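Robotics > Manipulation > Grippers and End Effectors

4.2 Wide jaws or better aim?

Brokley credits its gripper's wide opening for the 75 percent success rate we measured, against 63 percent for the Fonbridge controller's default settings. We doubt the opening explains much. A slim carton standing on end asks little of a wide jaw and a great deal of the approach angle. 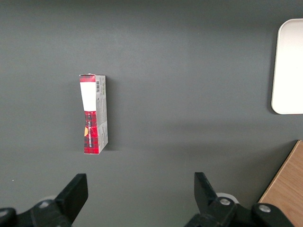

The two rates also come from runs with different starting poses, and 6 of the trials were scored by hand. We would not rank the controllers on this evidence.
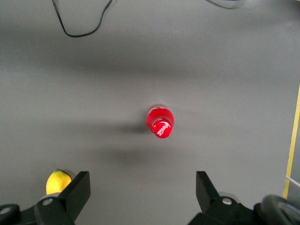 Figure 3. Wrist camera view during the comparison.

Depth error along the approach axis remains the weak point of the Kamata method. Its authors report stable estimates, but on side views only. With the camera looking down on the red bottle in Figure 3, little more than the cap and shoulder can be seen, and a height estimate has almost nothing to work from. We would want a second view before trusting it.

© Fadesby Robotics Papers | Contact | Back to top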